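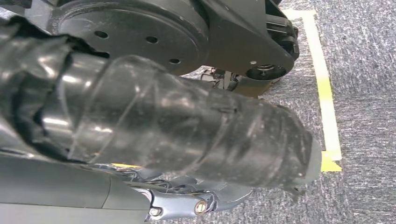

*The gripper end of the Kukar cell at Dillwood, with its clear film wrap on and the yellow floor tape behind it.*

**The Kukar cell** is a small robot arm station in the back half of the Dillwood workshop. I look after it most weeks, so I'm the one who got asked to write its page for our shop encyclopedia. The other machine pages are a bit stiff, and I can't write like that, so you're getting it the way I'd tell you over coffee! If you want the cell's bookings or project history, those are on separate pages. I'm sticking to how it's set up, how it's looked after and how we fix it.

## Name

The controller came from a Prata kit that we bought used, and the folder on its drive was called "kukar." Vasco Carrilho typed that on the first label he made and it stuck. Older notes call it "the floor arm," which is the same thing.

## Layout

The cell works at floor level, on the grey speckled carpet, and that surprises people who expect a bench. Aníbal Sequeira set it up that way when we were doing a lot of low pick-up work for Sastora, and by the time that job wrapped up we all liked it there. You can get at the arm from every side (bring a kneeling pad, your knees will thank you), and a dropped screw doesn't roll far on carpet.

Yellow tape on the carpet marks the working area. Bags, mugs and feet stay outside it. The tape gets scuffed and goes pale along the stretches where people step, and it's fine to leave it like that as long as you can see the corners. When a corner lifts, pull up that whole run and lay a new one. Patching over the lifted bit makes a ridge, and the vacuum catches on it every single time. Ask me how I know.

## The wrap

This is the part I get the most questions about. The long dark cylinder at the gripper end wears clear film, wound on in overlapping bands, and farther back there's a bulky black wrapping over it. The film is there to keep carpet fluff and grit off the core. It does pick up dust and little white flecks of its own, but those leave with the film when you change it, and that beats picking them out of the hardware with tweezers.

To rewrap it:

1. Park the arm low and switch off at the wall. The stop button on its own isn't enough for this job.
2. Fold the black wrapping back. Don't cut it.
3. Find the loose end of the old film and unwind it by hand. Please, no knives near the cables!
4. Wipe the core with a dry cloth.
5. Start the new film at the back and work toward the tip, overlapping each turn by half.
6. Press the last turn down with your thumb and bring the black wrapping forward again.

A few wrinkles are fine. Mine always has some, and Oona Niskanen's never does, and the arm runs the same for both of us. What you don't want is film creeping onto anything that turns. I did that once in October, a tail of it got pulled in next to a joint, and I spent a whole afternoon with a dental pick and a flashlight. I'd like to say I was calm about it.

The tip is where wear shows up first. It tapers, so the covering has less to hold on to, and sooner or later a frayed bit starts to hang down. A small rag like that can wait for the next rewrap. If it's long enough to drag on the carpet, do the rewrap that day. Don't yank it, as you can loosen everything behind it.

## Screws and the blue-grey linkage

The blue-grey jointed piece on the end of the grey arm link is the fussiest thing in the cell. It's all curved segments and brackets with wires tucked in between them, and it lives close to the floor, so it collects fuzz. Brush it out with a soft paintbrush. Canned air pushes the fuzz deeper in, and then you're back to the dental pick.

Two of its fasteners are easy to tell apart, one silver and one brass-colored. Keep them that way. Kedir Dinsa swapped them during a rebuild, put everything else back perfectly, and the linkage was stiff for days before he spotted it. Since then we take a quick phone picture before any screw comes out, and we lay the screws on a strip of masking tape in the order they left.

Snug is enough. If you're leaning on the driver, stop.

## Regular care

We go by running hours. Every 125 hours the cell gets the full round:

- fresh film and a check of the black wrapping
- linkage brushed out
- wires looked over for rubbing, especially the ones in the shadow under the big black disk
- dust wiped off the disk and out of its holes
- carpet vacuumed right up to the tape

With two people it's a pleasant morning. Alone it takes me most of a day, but I do like to stop and poke at things.

## Common faults

**Jerky motion near the floor.** Fuzz in the linkage, nearly always. Brush first, then look at the screws.

**A crackling sound.** That's usually loose film flexing. Press the bands down and listen again. If it still crackles, switch off and check the wires.

**The arm stops and won't restart.** Look at the connectors before you touch any settings. Hiba Majali once went through 3 resets and a reinstall, and the plug was sitting half out of its socket. She has asked me to keep that in as a service to others, so there you go!

## Open items

The black wrapping is due for something neater with a proper closure, and Oona has a pattern half drawn. The spare film is on the shelf under the Sastora boxes. We're down to 2 rolls, so write it on the order sheet if you open one.

*Last edited Sun 27 April.*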